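Storage tips I picked up at the Mokano open day

I went to the Mokano open day to look at robots and came home wanting to rearrange my shelves! The big hall with the balcony was full of people working with hand-held grippers, and Nathalie Michiels, who showed our group around, was happy to talk housekeeping while they worked.

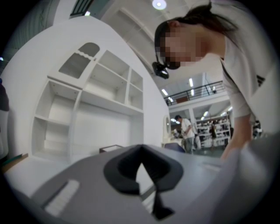

Her first tip was to keep one shelf opening free as a landing spot. Anything you haven't decided on goes there, and you clear it before bed. I've done it for 7 days now and my kitchen counter is a new place.

Next, cords. Give each one its own shallow box — lid off, so you can see what's in it — and never wind it tighter than your palm. If a cord has to cross the floor, run it along the wall and tape it every four feet or so.

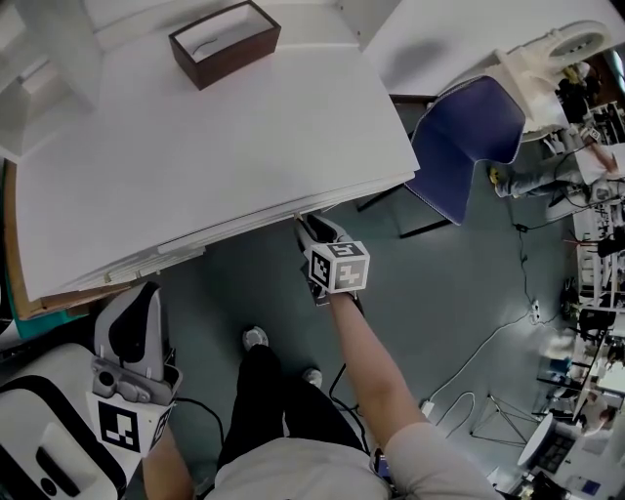
Flynn McAlister asked about reaching. Stand close, feet together or nearly, and bring the work to the front edge of the table before you pick it up. My back thanks me every time I fold sheets this way!

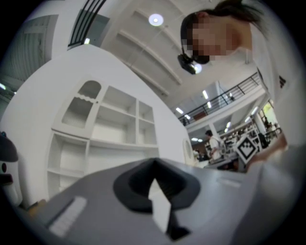
For deep cubbies, put the tall things at the back and turn every handle toward you. Wipe painted shelves with a barely damp cloth, top row first. Go to the next open day if you can, they're planning one for October.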